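2026-09-13
By the author

The boiler cupboard upstairs has always been the warmest spot in the house, and last winter I finally worked out why. The hot water cylinder had a thin old jacket on it with a gap down one side, and the thermostat was set far higher than we needed. I turned it down to 60 and bought a new jacket from Kultidura, the hardware shop in Dilton. It took me most of a Saturday morning, mainly because the straps were too short for the job and I had to go back for a longer set.

After that I did the loft hatch, which had no seal at all – you could feel the draught on the landing. Foam strip, 8 metres of it, and there was plenty left over for the back door.
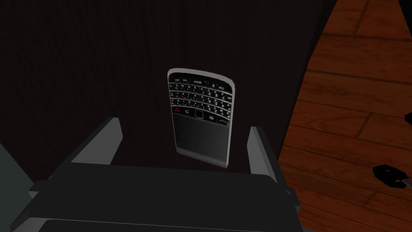 Meter readings are the part I had let slide. We are with Onu, and for years I let them estimate. Now I take one every Sunday and write it in a notebook. I did think about keeping them on a phone, and if I still had one with proper keys, four rows of them like the old BlackBerry sort, I probably would. I make too many mistakes tapping numbers on glass. Between last September and this one we used 1,130 units less electricity than the year before, and the bill fell by almost £79 a quarter.

Next is the front bedroom, which faces Skistmont and gets all the wind. The window frames are sound but the curtains are thin, so I am pricing up lined ones before it turns cold.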